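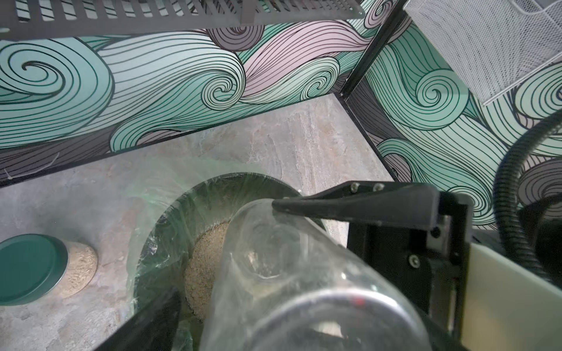

Aigars Juška

I bought my last pair of winter boots in February, on clearance, and I have been putting off writing about them because I wanted to wear them through a full season of mud first. I've now done that, plus a wet spring and a dry summer, so this is the post.

The boots are from Tenar. The style is called the Hao, and it's a plain lace-up ankle boot in dark brown leather with a rubber sole. There is a version with a side zip, but the zip one was sold out in my size and I don't like zips on boots anyway. A zip on my old pair went after two winters and the repair shop wanted nearly half the price of the boots to replace it.

I take a size that falls between two standard ones. In most brands I go up and wear a thicker sock. With these I went up and it was a mistake for the first month, because the heel lifted when I walked uphill. I put in a thin cork insole and that took care of it. If you are between sizes and your feet are narrow, I would go down. If they are wide, go up and plan on the insole.

Breaking them in took longer than I expected. The leather is stiff at the ankle, right where the top edge meets the bone, and I had a sore spot on the left side for a couple of weeks. I wore them around the house in the evenings and to the grocery store and back. After that I took them on the walk out to Workumbridge, which is mostly gravel with one bad stretch of clay by the water, and came home with one small blister. The second time, none.

A few things I've noticed since then:

- The laces are too long. I double-knot them and they still catch on brush. I swapped them for a shorter waxed pair.
- The tongue slides to the outside on the right boot only. I pull it back when I stop for water.
- The color has gotten darker at the toes where I've put on more conditioner. I like it. My wife says they look like two different boots glued together.
- The tread holds on wet stone better than I thought it would, and worse on wet wood. Be careful on footbridges.

On waterproofing, the tag says water resistant and I think that's fair. I stood in a puddle over the toes while waiting for a bus and my socks stayed dry. I also walked for most of an afternoon in steady rain and my socks did not stay dry. The water came in at the base of the tongue. I've been using a wax conditioner every few weeks since, and it's better, though I haven't had another afternoon like that one to test it.

I don't keep a big closet. I have the boots, one pair of sneakers, one pair of dress shoes that come out for weddings, and sandals. A couple of years ago I tried to write down what I wore for 365 days in a row, mostly to find out what I could give away, and the result was that I wore the same two pairs of shoes nearly all the time. I gave away everything else except the dress shoes. I haven't missed any of it, apart from a pair of canvas slip-ons that were good for taking out the trash.

That list is also why I was willing to spend more on these. I used to set a limit of $40 for shoes and then replace them every year. The Hao boots cost a good deal more than that even on clearance, but they can be resoled, and I plan to do it when the heel wears down. So far it hasn't worn much. The outside corner on the right is a little rounded, which is how all my shoes go.
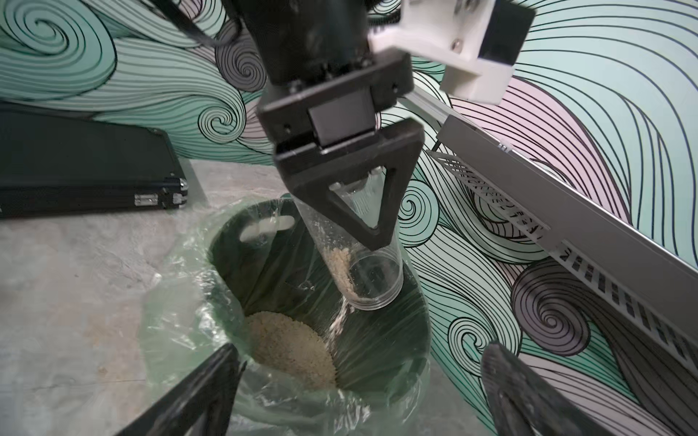
Guoqing Jiang wrote to me after I mentioned the boots in an earlier post, and the message disagreed with me enough that I asked if I could put part of it here:

> I had the same boots and sent them back. The leather is fine but the sole is glued and then stitched only around the front, so a resole costs more than you'd think. Ask your repair shop before you count on it. I ended up with the Genomis field boot, which is uglier, and I've been happy with it. Also, please stop putting wax on every few weeks. Twice a season is plenty or the leather goes soft.

I checked the sole after reading that. The stitching does stop at the arch, and I had never noticed. I called the shop and they said they could still do it, but they would have to see the boots first and wouldn't give me a price on the phone. I'll take them in this fall before the weather turns and add a note to this post when I know.

About the wax, I've cut back. The toes did feel softer than the rest, and I had put that down to wear.

I haven't tried the Genomis boot. I looked at it in a store once and thought the collar was too high for me, since I have thick ankles and anything that comes up far tends to rub. They also only had it in black and a sort of olive. Someone with a different leg might get along with it fine.

For socks, I wear a midweight wool blend, gray, nothing special. I own enough of them to get through the week and I buy the same kind each time so that I don't have to match them after laundry. In summer I tried the boots with thin cotton socks and my feet slid around. I went back to wool even in the heat, and it was all right as long as I took the boots off at lunch.

Would I buy them again? At the clearance price, yes. At full price I'd want to hear from the repair shop first. If you find a pair, try them on late in the day when your feet are a bit swollen, and walk down a slope in them if the store has one. Mine had a short ramp by the fitting bench and I wish I'd used it.

Next I need to replace my rain jacket. The lining is peeling off at the collar and leaves white flakes on my sweaters. If you have one you like that isn't too long in the sleeves, leave a comment.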